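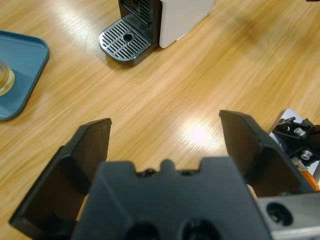 Grebes leaving our pond every winter, where do they go?

Asked by dreda_pond, January 12, 2025

We live next to a former gravel pit, 6 acres of open water with cattails along the north bank. Every summer a pair of pied-billed grebes nests in the cattails. They stay through fall and then one morning they are gone. This year they left before there was any ice at all, and the coots stayed.

I always assumed grebes were poor fliers. I have never once seen ours fly. They dive if you walk up, or they sort of sink until only the head shows. So do they really migrate, or do they move to the river a mile off and sit there? Also, is there anything I should be doing to the cattails before they come back? My neighbor wants to cut all of them.

3 answers

Nurkero
They migrate. Pied-billed grebes fly at night, so you would not normally see them go. They need a long run across the water to take off and they avoid doing it in daylight if diving will get them out of trouble. Northern birds move south to water that stays open. In milder areas some stay all year, so it depends on where you are, and you didn't say.

The river is possible for a few days in between but they prefer slow water. If you have a backwater or a slough off the main channel, check there.

Coots leaving later doesn't mean much. They eat mostly plants and will walk up on the grass to graze. A grebe can't do that. Its legs are set so far back it can barely walk, and it feeds on small fish, crayfish and water insects.

On the cattails: don't let him cut all of them. The nest is a floating platform of dead stems and rotting plants, anchored to standing growth, and it is built in spring before the new green is up. Last year's dead stalks are what they start with. If it has to be thinned, do it in February while the birds are away, take out a strip at one end and leave the rest standing in water. I would leave the side where they nested alone.

golar
Ours left early too. I think they know when it is going to be a hard winter.

Győri
Agree with the first answer on most of it. I don't think the early departure tells you anything about the weather to come. Food is a more likely reason, or just the date.

One thing to add. Grebes sometimes come down at night on wet parking lots and roads because the surface looks like water from above. They can't take off again from land. If you find one sitting on pavement it may not be hurt at all. Put a towel over it, watch the bill, keep it in a ventilated box somewhere dark and quiet, and call a wildlife rehabilitator. They will check it over and release it on open water. Don't throw it in the air, I have seen people suggest that.

Also look at your pond for old fishing line before spring. I pulled out 59 feet of it from one corner of ours last year, most of it wrapped in the reeds at the waterline.

Comment from dreda_pond
Thanks. We are in southern Michigan, sorry. There is a slough below the bridge so I will look there. I talked to the neighbor and he is fine with leaving the north bank.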